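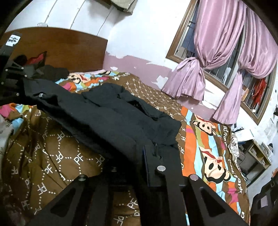
Search this site
Search for:
Go

The Great Coat Sort, December

Hi again! I've been at the coats and jackets since the weekend and I'm nearly through (nearly! the sweaters are another story and they can wait till after New Year).

If you only came for the sorting method, skip down a little. If you came for the bedding, you're my kind of person.

The bedding

Yes, it's the Paul Frank set, brown with the diamonds made of little dots and the "PF" all over it, and then the stripes with the monkeys. Orange, sky blue, pink, green, brown, all of it at once. There's another monkey on the pillow. I've been told more than once that a grown woman could own a plain comforter, and I do own one, it's on the top shelf and it can stay there. Brown is a terrific color for sorting on, by the way, except when you're sorting navy and black, and then you need the big light on.

The navy jacket

My favorite of the whole lot and the one I keep pulling out first. Dark navy, zipper, snaps, a pocket big enough for my phone and gloves together. It's wrinkled, I know, I know. I'm not ironing a jacket I'm about to put away. I bought it at a Matos closing sale for next to nothing and I've worn it on every cold trip since, including the one to Ullach where it rained sideways for 2 days and I lived in it. It goes in the keep stack, no discussion.

The dark pile

Everything up by the headboard is the dark stuff, and there's a red thing poking out of it that I was very happy to see again. Dark clothes are the worst to sort. I hold up a black top, decide it's the good one, put it down, pick up another black top, and now I've got no idea which was which. What helps me is doing them by feel: thick ones together, stretchy ones together, anything scratchy goes straight in the bag for the clothing swap and I don't look back.

The label on the headboard

I label everything during a sort, and whatever surface is closest gets the label. White sticker, black marker, done. They peel off the wood just fine if you don't leave them there all winter (the one inside my closet door has been up for nine years and I think it's structural now). My brother-in-law Florêncio Godinho gave me a whole box of 500 plain white ones when his office moved, and I'm working my way through them with great joy.

The wall

Okay, the wall. The mauve-pink part along the bottom is chipping and peeling and the plaster shows through. I've been meaning to repaint it since forever. I got as far as bringing home color cards, and I'm stuck between a soft green called Terkska and just doing the same mauve again, because I really do like it next to the brown headboard! If you've painted over a peeling bit yourself, please write and tell me how much scraping I'm in for. I'm guessing a lot.

How I sort, for those who asked

I put it all on the bed, every last jacket, so I can't go to sleep until it's finished. Zip the zippers and do up the snaps before folding. Check the pockets (this year: one earring, a bus ticket, a cough drop I won't describe). Keep, swap, mend. Mend is the small stack and I'm strict about it, if it's still there in spring it moves over to swap.

The keepers go into the two Sturus bags with the wide handles, coats flat at the bottom and lighter things on top.

Sweaters next, then scarves, and then I'm coming for the shoes. Write to me if you want the bag of scratchy tops before the swap gets it, there are some nice ones in there if your skin's less fussy than mine.

Page updated 19 Dec 2023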